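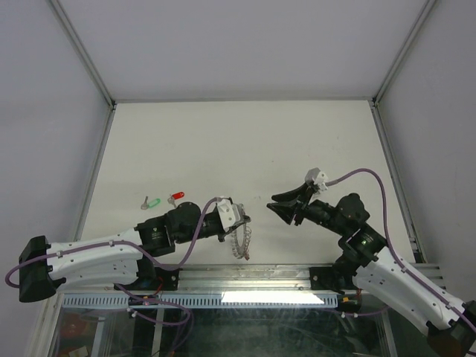
Left arm with the chain, right gripper open, two tagged keys at the back. Mavon cell, July.

Notebook, July, started 9:40

Day three with the Mavon two-arm cell on trial from Surkier and I am still grinning. Writing this up while it's fresh, because Timothée wants something he can forward before the trial period ends and my notes from yesterday are mostly arrows.

What we're trying to find out: can this thing handle the fiddly small stuff that ends up in our returns sorting? Keys on tags, chains, bits of jewelry. Boxes and bottles we already know how to do. A chain is a different animal — it has no shape until you pick it up, and then it has a new one every time you move.

Setup notes. Base plates bolt onto the grooved rail at the front, so both arms share one reference edge, and I love this. Moving a base along the rail and redoing the alignment took me 40 minutes the first time, including reading the manual, and a lot less the second. The slotted duct right below the rail is where the base wiring goes, and you can get at it without taking the arms off. The purple cables are clipped along the links with little white clips. I'd like more slack near the left wrist. It sags nicely with the arm stretched out, but I want to see it with the wrist fully rolled before I trust it. Samina thinks I'm worrying too much. Maybe.

Teaching. You guide both arms by hand and the Faltia software records them together on one timeline. You can then grab one arm's track and stretch it without touching the other! I spent a happy hour on that alone. The playback view is a bit cramped on the bench laptop, and the undo only goes back a few steps, so save often. (Lost one good chain pickup to this. My own fault.)

Keys first. The silver keys are fine if you go for the tag. The oval tags give the fingertips something to hold, and both the red and the green one worked from the same taught grasp with only a small shift. Going for the key itself on the bare surface is much harder, it wants to skate away. I had a couple of decent tries coming in at a low angle with the fingers almost closed. Needs a proper session.

Now the chain. Plan is: left picks it up, brings it toward the middle, right comes in and takes the other side of the loop, then both spread it out and lay it down straight. Left pickup is good. The short dark tips get under the strand better than I expected, and the grip force setting goes low enough that I'm not afraid for the links. The trouble is the handover. The loop hangs down toward the front and swings, and the right gripper arrives where the chain was a moment ago. I tried a pause before the approach and that helped. Slowing the left arm for the last stretch helped more. Samina suggested bringing the right gripper in lower and closing on the hanging part, and I think she's right, as it's moving in a smaller space if we shorten the loop first. Trying that after lunch.

Numbers so far: 30 handover attempts this morning, all at the slow speed. I marked each one on the sheet taped inside the cabinet door, good, half, or dropped. Not going to turn it into a percentage until I've done the same on the lower approach, or Timothée will quote it at somebody.

Cost, for whoever reads this later. Surkier quoted 3,799 a month for the cell with both arms, software included. Spare fingertips are 429 a set, which made me blink, but they swap with one screw and you don't have to redo the calibration. We also had a quote from Wojcik for a single-arm kit. Cheaper, and a perfectly nice arm, but I can't see how we'd straighten a chain with one hand. I can hardly do it myself.

Things I don't like, to be fair: the fan in the controller is loud, the clear front panel shows every reflection, and the manual has two different names for the same stop mode. I've asked Surkier about the last one.

2:15 pm. Lower approach is better! Right gripper took the chain on the first try, then missed, then took it again. The small end piece sometimes catches against a fingertip on release, so I added a tiny wrist turn before opening. Samina is teaching the lay-down move now.

To do: wrist roll test with the cable, key pickup without the tag, ask about rubber tips, back up the Faltia project before anybody touches the laptop.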